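Old tables, new evenings
Notes for the Nadley talk, November 6, 2022

Start without the slides. Ask who has a card table folded up behind a wardrobe. Wait for hands, there are always more than people expect! Then ask who has played on it this year.

I love a small square table. Four people can all reach the middle, everybody hears everybody, and it goes through a door without a row. A long dining table splits into two conversations before the tea is poured. A square one can't, there isn't room.

Tell the Isitholm story here. Hall hired for August, 100 chairs put out in rows, and the whole crowd ended up round the little tables at the back playing whist. (Pause, let them laugh.) We've run the games evenings that way ever since and had 452 visits last season.

On to surfaces. Felt, or anything with a feltlike feel, is lovely to play on. Cards lift easily, dice don't skitter off, and it's quiet. It also keeps a record of every evening it has been through. Patches go darker in the middle, where hands and cups end up, and the colour turns mottled with age.
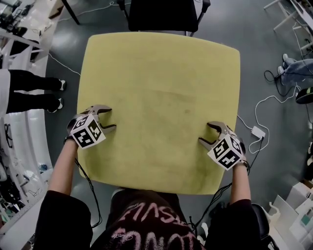
Please don't scrub! I ruined a good green top in one afternoon with a nail brush and hot water. Brush it gently in one direction, lift crumbs with sticky tape, dab a fresh spill with a dry cloth and then leave it alone. Old marks can stay. I've grown very fond of mine.

Corners next. Rounded ones are kinder to hips and to small children running past at head height. Mention the Festamon evening, sharp corners, three bruises, everyone still came back.

Chairs: a padded back if people are staying past the first hour. Push them right in when you finish, so the next person can get by.

Money, quickly, because someone will ask. Our whole set of tables and chairs came to 591 pounds second-hand. The new quote was over 2,000.

If there's time, teach them the Đặng family's scoring game, two rounds, pencils are in the blue tin. Questions while they play. Hall lights off by the side door.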